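Small Coins, Long Waits

After a slow spring, holders of lesser-known tokens are asking what a fair price looks like

The market for smaller digital tokens has been quiet since April, and the quiet has been harder on some projects than on others. Flindora, a payments token that trades on a handful of exchanges, has spent most of the summer moving in a narrow band. Its daily volume is thin, and a single large order can push the price several percent in either direction.
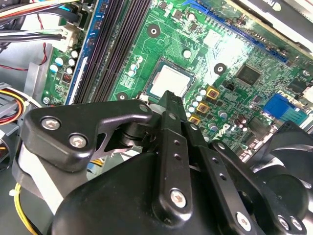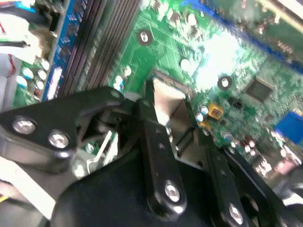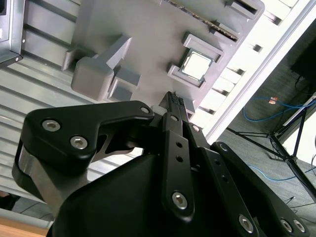
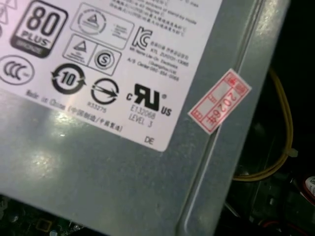
Why thin volume matters

A token's listed price is the price of the last trade. For a heavily traded coin, the next trade will probably happen close to it. For a token like Flindora, the gap between what buyers offer and what sellers ask can be wide, and the listed price may say little about what a holder would get for a larger amount.

Flakbridge, a small exchange that lists 60 tokens, began publishing the size of its order books this summer. On the morning we looked, Flindora had 557 open orders, most of them for small amounts and many set well below the market. A seller with a large position would have worked through the best of them quickly and taken a worse price on the rest.

Benura, a lending token launched a year later, has a different problem. Its volume looks healthy, but over 11 percent of its supply is due to be released to early backers before winter. Buyers know the date and have been holding off. The price has drifted lower on most days with no news at all.

What the projects say

Both teams point to their development plans. Flindora says it will cut transfer fees and add support for three more wallets. Benura has talked about paying part of its lending income to holders, although it has given no schedule and the terms have changed twice.

Plans of this kind can move a price for a day or two. Whether they bring in people who use the token is a separate matter, and the public transaction records are the best place to check. Flindora's transfers have been flat. Benura's rose in early summer and then fell back.

Questions before buying

Anyone looking at a small token should find out where it trades, how much can be sold without moving the price, and when new supply is coming. Release schedules are usually found in the project's original paper, often near the end. Exchange fees and withdrawal limits also vary, and a low trading fee can be paired with a high charge for moving tokens out.

Yáñez, a research newsletter that covers smaller coins, rates both tokens as high risk and has left those ratings unchanged this quarter. Its next review will include the Benura release.

Prices and order figures in this article were checked on August 23, 2019.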